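Gustura: Frequently Asked Questions

When does Gustura come out?

Gustura opens in theaters in June. The first week is limited to our partner cinemas, and the wider release follows after that. A list of partner cinemas will go up on the Showtimes page once bookings are confirmed. Start times are set by each cinema, so please check with them directly.

What is it about?

Gustura is a science fiction feature set on Sendusholm, a mining colony on a frozen moon. A supply ship fails to arrive, and the colony's records clerk, Amin, finds that the same ship was logged as landing two days earlier. The story follows Amin and a retired pilot as they try to find out what was unloaded, and by whom.

Who made it?

The film was written and directed by Gopinath Kotian. Malathi Raju produced it and also edited the final cut. It is their second feature together. The first was Sundo, a smaller film set almost entirely on board one ship.

Do I need to see Sundo first?

No. The two films take place in the same world, but the characters are different and nothing in Gustura depends on the earlier story. If you have seen Sundo you will recognize the shipping company, and one line in the last act will mean a little more.

How long is it, and what is the rating?

The running time is 2 hours and 14 minutes with credits. There is no scene after the credits. We expect a rating suitable for teenagers and adults. There is some strong language and one long sequence in a confined space that may be hard for some viewers.

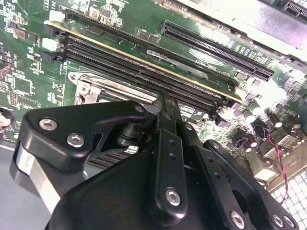 Was it shot on location?

Partly. The surface scenes were filmed outdoors over a short winter shoot. The colony interiors were built on a stage, with the corridors made in sections so they could be turned around and used again. The landing bay is a mix of a real floor and a digital ceiling.

How much of the film is visual effects?

There are over 600 effects shots. Most of them are small – breath in cold air, snow past a window, a ship's light in the distance. The moon itself appears in full only a few times.

Will it be shown in large format?

Some partner cinemas will show it on their largest screen, but there is no separate large-format version. The picture and sound mix are the same everywhere.

Are subtitles and audio description available?

Yes. Both are supplied to every cinema showing the film. Not every screening will have open subtitles, so ask the box office before you buy. The miners' dialect is subtitled in all versions.

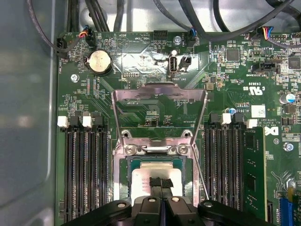

When can I watch it at home?

We don't have a date. A home release will come after the theatrical run, and the length of that run depends on the cinemas. People on the mailing list will hear first.

Will there be a disc?

Yes, a single pressing of 2,000 copies. It will include the film, a commentary with Gopinath Kotian and Malathi Raju, and the short that Sendusholm was first written for. Orders will be taken through this site only, with a limit of two per customer.

Can I host a screening at my school or film club?

Yes, once the first theatrical run is over. Write to us through the Contact page with the name of your group, the size of the room and whether you plan to charge admission. Schools pay a lower fee. Please don't advertise a screening until you have our written confirmation.

Can I use clips in a review or video essay?

Use the trailer and the stills in the press folder, and credit the film by name. For anything longer than what is in the trailer, ask first. We don't send out scenes from the second half before release.

Is a sequel planned?

Gopinath Kotian has an outline for a third story in the same setting. It has not been written as a script, and there is no cast or schedule. Please don't send story ideas, as we have to return them unread.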